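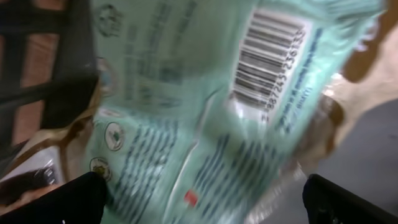 Tuesday, after lunch. Table sorting, second go.

Kelechi Adeleke wants everything off the table and into the gray mesh basket before we start using the labels from Prendero. I said fine, but I don't believe one basket is a system. We had a basket at Grirkby too and it ended up holding whatever people didn't feel like dealing with.

Started with the soft packs. My rule for now is that anything with a barcode stays in its own package until it has been entered. Omolara thinks I'm being fussy. Maybe, but last time we had 3 packs on the list under one number and spent a whole afternoon sorting it out. Back label first, then the list, then the basket. The small print on these packs is a pain to read and I doubt anyone but me tries.

The basket itself: holes are fine for seeing what's in there, bad for anything with a thin plug, which pokes through and snags when you lift. Cables shouldn't go in loose. I have written this down before (August) and it made no difference.
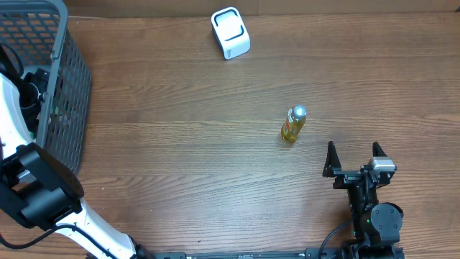 So the order I'd like to try is black stuff to the basket, small white things left out on the wood until last, where they can be seen. Wood shows up white plastic well enough. It does nothing for dark cables, and I lost one for roughly 50 minutes that way.

Cardboard at the back stays up for now. Temitope says it makes the table easier to look at. I'm not convinced it does much besides give small parts something to stop against – though that may be worth having. The creases bother me. If it starts to lean I want a new sheet and no tape.

List stands at 1038 entries. I trust most of them.
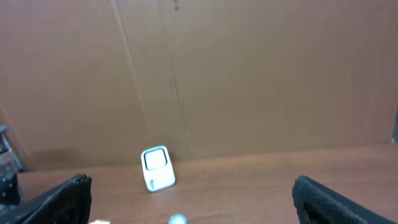

Ibrahim Ogunleye wrote in underneath that the sheet should stay whatever I think of the creases, and that a second basket would fix more than any rule about barcodes. He also wants cables tied before they go in, so that makes 2 of us. Will ask Kelechi about the second basket. Expecting a no.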